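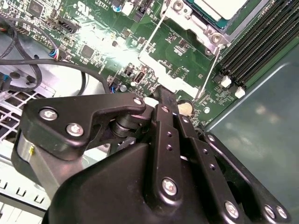 Klappbank Nestano, Bausatz für Garten und Terrasse

Nestano ist ein Bausatz für eine Gartenbank mit Rahmen aus Stahl und Sitzlatten aus Lärche. Die Latten sind fertig gesägt und gebohrt, der Rahmen ist schon geschweißt. Schleifen und ölen muss man selber, das Öl ist im Paket nicht enthalten.

Die Lehne kann man in 5 Stufen einstellen. Für den Winter klappt man die Bank zusammen und hängt sie an die Wand.

Lieferumfang: Rahmen, 10 Latten, Beutel mit Schrauben, Anleitung auf Deutsch und Englisch
Farbe Rahmen: Anthrazit oder Moosgrün
Preis: 248 Euro, Versand inklusive
Garantie auf den Rahmen: 5 Jahre

Moosgrün ist erst im August wieder lieferbar. Ersatzlatten gibt es auch einzeln, bitte die Länge bei der Bestellung angeben.

Fragen zum Aufbau beantwortet Caroline Gachanja, Werkstatt Flimomholm, am besten vormittags per Telefon.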